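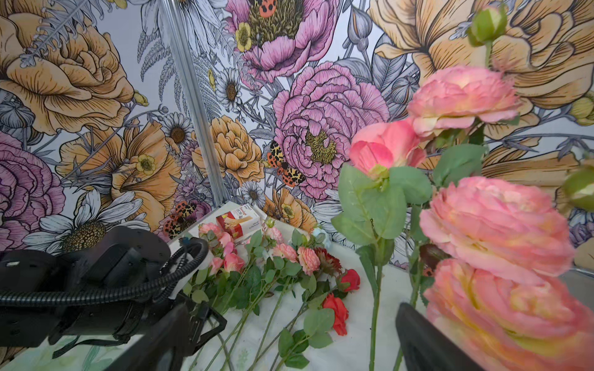
Hwa-young Do asked at the end of the open day whether the arm could be left running through the lunch break next time, as most of her group could only come then. We have agreed to this for the November session.

The open day took place at our Flirkgate site on Apr 8, 2019, and was the second of the 2 public events covered by the Flarka grant. We had 110 visitors against a target of 40 per event. The demonstration was picking artificial flowers by the stem, a task the Drosunard team has worked on since the start of the grant period. Stems are thin, they tangle, and the leaves get in the way of the fingers.
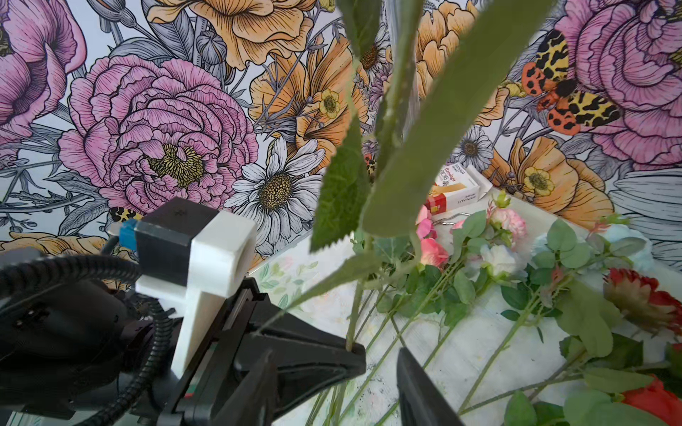

Visitors could also ask for a stem of their choice, and this took up more time than planned. The line was long by midmorning and we dropped the second talk to keep the demonstration going. The slides have been sent to everyone who signed up for it.

Feedback forms were returned by 21 people. The most common request was for a longer question period. Several also wanted a printed sheet on how the gripper is controlled, and Gu will supply a draft.

Spending on the event was within budget. The remaining cost is the room charge, to be billed next month.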